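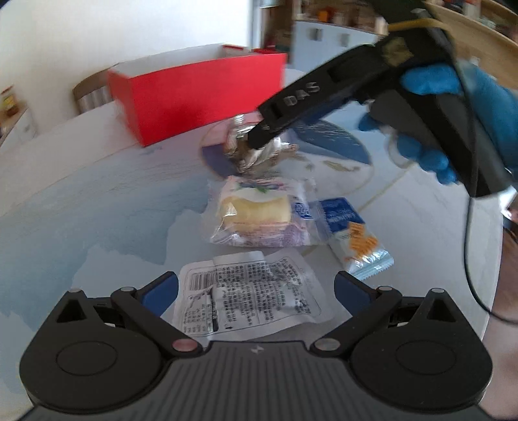 Figure 2. Snack packing task, seen from the wrist camera of one hand-held gripper. The fingers are open over a white packet; the second gripper reaches a silver and brown wrapped item further back.

3.2 Collecting demonstrations by hand

Demonstrations for the packing task were recorded with a pair of hand-held grippers instead of the remote-controlled arms used for the sorting task in Section 3.1. The operator holds one gripper in each hand and carries out the task at a normal working pace. Each device records its own camera view, its pose and the width of its jaws. The task is to pick up wrapped snacks from a table and place them in an open box. The items differ in ways that matter for grasping: in Figure 2 the packet between the blue finger pads lies flat and is crinkled along its middle, whereas the bread or cake behind it is in a clear package whose ends flare outward. A small sachet lies diagonally against the right edge of that package, so that a grasp planned for one item may disturb the other. The red box stands at the far left of the table, and the operator has to carry items to it without crossing the path of the other hand.

Operators were given no fixed order for the items. In a pilot at the Brekby site we had asked for a strict left-to-right order, and the resulting policy tended to stall when the leftmost item was missing. With free order the demonstrations are less uniform, but the policy recovers more readily after a failed grasp. We did ask operators to keep the target item in view of the nearer camera during the last part of each approach, as the policy receives no overhead view.

We collected 400 demonstrations in the Nollum kitchen and set aside 30 of them for validation. A further 13 were discarded before this split, mostly because pose tracking was lost when a gripper came too close to the side of the box. Tracking loss was detected from jumps in the estimated pose between successive samples, and every flagged recording was then checked by eye.

The two recordings of a demonstration are aligned using the shared clock described in Section 2. Gripper poses are expressed relative to the current pose of the same gripper, and the pose of the other gripper is added as a separate input. Leaving out this second input had little effect on single picks but led to more collisions over the box - the results are given in Section 5.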